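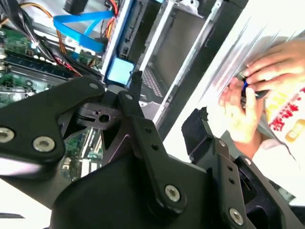

Re: Fans running flat out after the January clean

From: Kamonchanok Khamphan
To: Herkberg Repair Evenings list
Date: 2022-03-29

Zoriana Levchenko wrote:

> Hello all. I have an old desktop that I use for the parish newsletter and
> for my photographs. I opened it in January and cleaned it with a brush and
> a vacuum cleaner. Ever since then the fans go to full speed after I have
> been working for 20 minutes, and twice it has switched itself off. It was
> never silent but it was never like this. My nephew says buy a new one.
> I would like to keep it if the cost is sensible. Is it worth bringing to
> the Irach evening, or is it past saving?
>
> Also, is it safe to leave the side panel off in the meantime?

Hello Zoriana,

Bring it. A machine that runs for 20 minutes and then gets loud is nearly always too hot somewhere, and most of the reasons for that are cheap to put right. I would not buy anything until it has been looked at.

My first guess is the processor cooler. On a lot of older desktops it is held on by four plastic push pins, and it doesn't take much of a knock with a vacuum nozzle to lift one of them. The cooler then sits slightly crooked and only touches properly on one side. With the power off and the plug out, try to wobble it gently with one finger. It should feel solid. If one corner moves, don't force it back down, as the pins crack when they are old and the paste underneath will need doing again anyway.

Second guess is the paste itself. It dries out over the years. I had a Kowalchuk office machine through my hands last winter that had gone the same way, and the stuff had turned to something like chalk. Wiping it off and putting on a small amount of new paste brought it down from 90 degrees to a temperature I was happy with. The tube cost less than a sandwich and will do several machines.

Third, look at the fans. A loose cable can get pushed against the blades or a plug can work itself off the board. Check that each one turns when the computer is on, just by looking. Keep your fingers and sleeves out of it.

About the vacuum cleaner: I would stop using that inside the case. The nozzle can build up static, and the air flow spins the fans much faster than they were made for, which is bad for the bearings. A soft, clean paintbrush is fine. Hold each fan still with a finger while you brush it, and do it by an open window or outside. The dust filter at the front, if yours has one, usually pulls out and can be rinsed under the tap. Let it dry overnight before it goes back.

On the side panel: it won't do harm for a few days if there are no children or cats about, but it may not help either. Some cases are built so that air is drawn in at the front and pushed out at the back, and with the side off it takes the easy way round and misses the parts that need it. Try it both ways and see which is quieter.

More important, copy your photographs off it now, before you do anything else. A computer that switches itself off without warning can damage files while it is writing them. An external drive is enough. Put the newsletter folder on there as well — people always forget the folder they use every week.

For the evening itself, you only need the tower and its power lead. We have screens, keyboards and mice. If you remember a password for logging in, bring that too, or be ready to type it. Doors are at half past six and we try to have the last job on the bench two hours later. There are 12 places for computers and 10 of them have gone, so please put your name on the sheet this week. Write "desktop, overheating" next to it so I can bring paste and spare push pins.

If the fan itself has worn out, the Velloreo shop by the station keeps the common sizes. Please don't buy one in advance. There are several sizes and two kinds of plug, and I have a drawer full of the wrong ones.

As for your nephew's advice, for letters and photographs an old desktop with a working cooler does the job perfectly well. If you find it slow once it is cool again, ask me about a solid state drive, but one thing at a time.

Regards,
Kamonchanok

--
Herkberg Repair Evenings
To leave this list, send a blank message with "unsubscribe" as the subject.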